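Last updated: September

Canning tomatoes without peeling them – anyone else?

warance_kitchen
I put up 4 batches of tomatoes every year and I am tired of peeling. My grandmother scored them, blanched them, dropped them in ice water and slipped the skins off, and that's how I have always done it. Last month I ran out of time and put one batch of sauce through with the skins on, then used the stick blender at the end. My family ate it and didn't say a word. Is there any good reason to keep peeling for sauce? I'm only asking about sauce. I still peel for whole tomatoes.

jamport_jill
Texture. Skins don't really break down, they just get smaller. If you have a regular blender instead of a stick blender you will get it smoother. Mine goes in for two full minutes per load and I can't find any skin after that.

Xolani Mahlangu
I'd keep peeling. The skins turn bitter on a long simmer, at least with the paste types I grow. I ran two pots next to each other one year, same tomatoes, same salt, and the one with skins had a taste at the back like strong tea. Also, the tested recipes for canning are mostly written for peeled fruit. If you change the prep you are no longer following the recipe.

warance_kitchen
How long was your simmer? Mine was maybe an hour and a half.

Xolani Mahlangu
Closer to four hours. I cook it down until a spoon leaves a track.

drendholm_dan
Well there you go. Four hours is a long time for anything. I roast mine instead. Cut in half, cut side down on a sheet pan, 425 until the skins puff up and brown a little. Then you can pinch the skins off with tongs in one go, whole pan in a minute. No pot of boiling water, no ice. You lose some juice to the pan but I pour that into the pot with everything else.

Alina Rusu
Freeze them. I have said this in three other threads and I'll say it again. Wash, core, put them whole in freezer bags. When you want to make sauce, run them under warm water and the skin comes right off in your hand. They also let go of a lot of water as they thaw, and you can pour that off and save an hour on the stove. I weighed it last time: 800 grams of frozen tomatoes gave up 227 grams of clear liquid before I had turned on a burner. I use the liquid for rice.

jamport_jill
Doesn't the freezer make them mushy?

Alina Rusu
Yes, very. It's sauce.
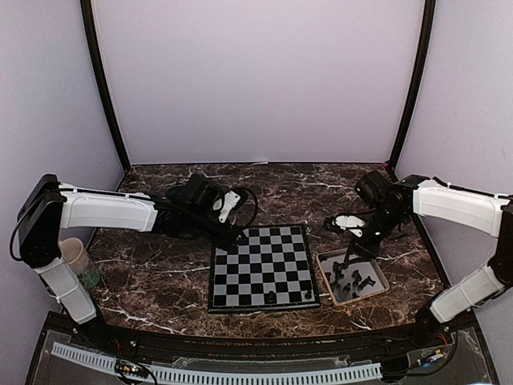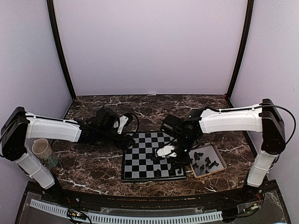
Mushy doesn't matter if it is all going through the blender anyway. I wouldn't do it for salsa or for anything where you want pieces. The other thing I like is that I don't have to do it all in one weekend. I fill bags as the garden gives them to me and make the sauce when the weather cools off.

yang_st_pantry
Can you still can the sauce after it has been frozen? I thought frozen tomatoes were for eating right away.

Alina Rusu
For sauce, yes, I do. Same processing time and same lemon juice in the jar. I would not use them for whole packed tomatoes, they fall apart.

drendholm_dan
Agree on the lemon juice. Bottled, not fresh. I know people get upset about the taste but you can put a pinch of sugar in when you open the jar.

Xolani Mahlangu
Agree on bottled lemon juice too, so that's one thing. I still don't like the freezer idea. I don't have the room. I had 125 pounds come in over three weeks this year and my chest freezer is full of corn and half a pig. I think it works for people with six plants.

Alina Rusu
I have nine plants, so fair enough.

jamport_jill
Food mill hasn't come up yet? Cook them rough, skins and seeds and all, twenty minutes, and crank it through. Skins and seeds stay behind. Then simmer the puree as long as you like and there is nothing in it to turn bitter. I use the medium disk.

warance_kitchen
I have one of those somewhere. It was a wedding present and I think I used it for applesauce once. Does it take long? My memory is of my arm hurting.

jamport_jill
If the tomatoes are soft enough it goes fast. Back it up a half turn every so often to clear the disk. If your arm hurts they needed ten more minutes on the stove.

Xolani Mahlangu
The mill is what I would tell you to do. It gets the seeds out as well, and I blame the seeds for some of that bitterness, especially if a blender chops them up. Blended seeds also turn the sauce a bit orange.

yang_st_pantry
Mine always comes out orange! I thought it was the variety.

drendholm_dan
That's mostly air from the blender, I think. It goes back to red if you let it simmer a while. Try ten minutes on low and don't stir too hard.

warance_kitchen
OK. I have one more batch left on the counter and some green ones still out there. I'm going to dig out the mill for the batch and put the late ones in the freezer the way Alina does. I'll keep the two lots of sauce separate and label the lids so I can compare. Jill, do you salt before the mill or after?

jamport_jill
After. It's easier to judge once it has cooked down.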